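Wanted: people willing to be evacuated from their own homes, twice, for practice

Wirkelo District Council is looking for 300 residents to take part in a civil emergency exercise this September. You will be told to leave your house, you will leave it, and you will then spend most of a morning in a sports hall finding out whether the council's plan works on anyone except the people who wrote it.

The plan runs to 988 paragraphs. It covers road closures, the supply of drinking water, who may order a shop to open or shut, and what happens to your cat. It was approved last winter after a debate in which the longest discussion was about the colour of the armbands. We would now like to see it meet the public.

The exercise imagines that the river has come over at Skeder bridge and that the council has used its powers to restrict movement on the east side of town. Your actual freedom of movement will not be touched. If you want to go home halfway through, you may go home halfway through, and a steward with a clipboard will look disappointed.

Rest centre supplies will be kept at the Bolura Hall. Participants get water, a blanket, a hot lunch and a numbered wristband. Lunch has a vegetarian option, and last time the vegetarian option was better.
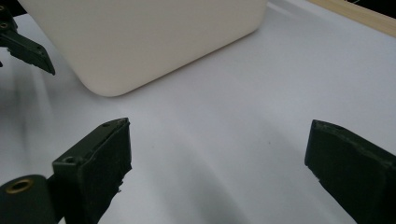
Who we want

Anyone over 18 who lives in the district. We are short of people who work nights, people who don't drive, people with babies, and people who never read anything the council puts through the door. If you have only found this page by accident you are very nearly ideal.

We would also like to hear from wheelchair users and from anyone who relies on powered medical equipment at home. You will have a planning call beforehand and your own transport, and no one will ask you to do anything on the day that hasn't been agreed on that call.

Please don't apply if you are a serving councillor. You have had your turn.

What you will do

Live on the east side and you will get a text at 7.30 in the morning. Read it, decide what you think it means, and act on that. Please don't ring us to check. We need to know how many of you walk to the wrong school.

At the hall you will register, be given a place to sit, and be asked for the same details at 2 separate desks. We are aware of this and hope to have it down to one. In the afternoon the whole thing is repeated with a differently worded text. You finish by four.

There is a short questionnaire. There is a box at the end for other comments, and it is a large box.

What you get

A payment of £40, travel costs within the district, and lunch as above. Payment is made by bank transfer within the month. It may count as income if you claim benefits, so do check first; the welfare advice desk on Zinchenko Street will tell you where you stand and won't pass your name to us.

A word on the last one

The previous exercise asked for 1230 households and got nearly half of them, most of whom turned up at the car park named in the letter. The car park had been sold. The report on this is on the council website, under Publications, then Archive, then Other.

We asked people who took part whether they would do it again, and have printed the answers whether they were kind or otherwise.
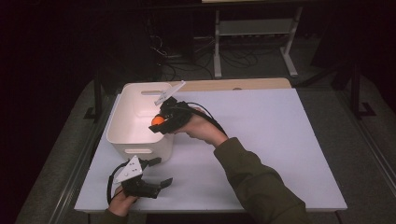
Lyle Mahmoud would, he told us, but only if the stewards know who is in charge. He asked three of them whether he was allowed to cross the cordon to fetch his tablets and got a yes, a no and a leaflet. "If it had been a real flood I'd have just gone," he wrote, "and I suspect so would everyone."

The answer to his question is now in paragraph 41: yes, with an escort.

How to apply

Fill in the form at any library or ask for one by post. Give your address, a mobile number if you have one, and anything we should know about stairs. Applications close at noon on the last day of August. We will write to everyone, including those we can't use.

Questions go to Aminu Ogbonna in the Resilience Office, between ten and four. He does not decide the colour of the armbands.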